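Newsletter > Summer > Home Machines
CHORE WATCH
June 29, 2023 | By the Plisto newsletter desk

Every few months somebody writes in to ask whether they should hold off on hiring a cleaner and wait for the robot. My answer in December was no. My answer now is still no, though I've had to work a bit harder at it.

Start with the easy job. Wiping a desk sounds like the sort of thing a machine ought to manage by now: flat top, nothing to knock over, a wall behind it so the cloth can't wander off. But look at a desk that people use and you find a faint smudge, a speck near the front and a short gray streak that might be dirt or might be a scuff that will never come out.
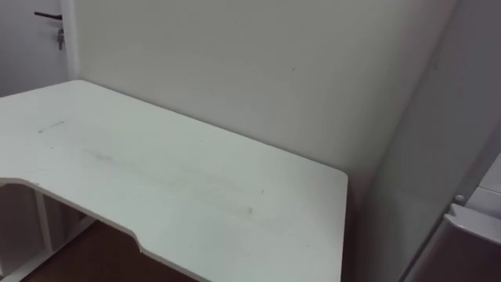 A person settles that question with a thumbnail and moves on. A machine has to decide how hard to rub, and when to quit. The Jendevent brochure promises "whole-room tidying" and has more than 200 words on battery care, but not a line on when the thing stops scrubbing. I'd want that in writing before I let it near a finish I liked.

Then there are doors. I have a soft spot for the refrigerator test, mostly because it is so dull. You need to find the edge, get something behind it or against it, and pull hard enough to beat the seal without sending the mustard flying. Four fingers and a thumb ought to be plenty. 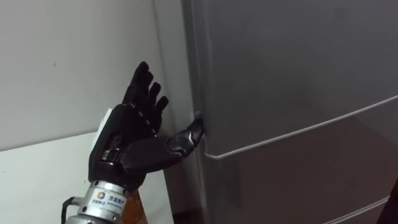

My trouble is with what comes after contact. Touching the right spot is worth something, and I'll give the builders credit for it. Opening the door, taking out the milk, leaving the eggs alone and shutting the door again is a much longer list, and the demo reels I get sent are fond of ending early. Brukden's latest runs 2 minutes and has 2 cuts in it - both at the moment I most wanted to see.

Readers also ask about the Jin kit, which is supposed to add a hand to an arm you already own. Do you already own an arm? Me neither. Keep the sponge under the sink for now, and send me any video that shows one whole chore, start to finish, with no edits.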